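Three weeks without takeout

So April was the month I finally looked at what I spend on takeout, and wow. 200 dollars! Mostly noodles from Jindov on the corner, mostly ordered at 9 p.m. when I was too tired to even boil an egg. I told myself I'd cook every night for 3 weeks and see how it felt.

The first week was rough, I won't lie. I burned rice twice (twice!) and ate cereal for dinner once, which I'm counting as cooking. By week two I had a little rhythm going: a big pot of soup, something with eggs, and then whatever was left in the fridge on toast. My grocery bill went up a bit but I still came out way ahead.

The best thing I made was a peanut sauce. Garlic, lime, soy sauce, a spoonful of brown sugar and a whole lot of peanuts, blended until it's nearly smooth. It takes 20 minutes if you don't have to go hunting for the blender lid like I did. I put it on noodles, on cabbage, on a cold baked potato at midnight... 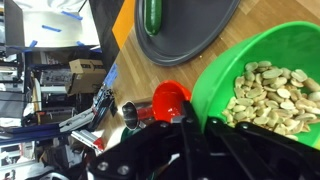
Peanuts in the green bowl. So many peanuts.

Next up I want to try making my own flatbread, so if you have a recipe that doesn't need a special pan, please leave it in the comments!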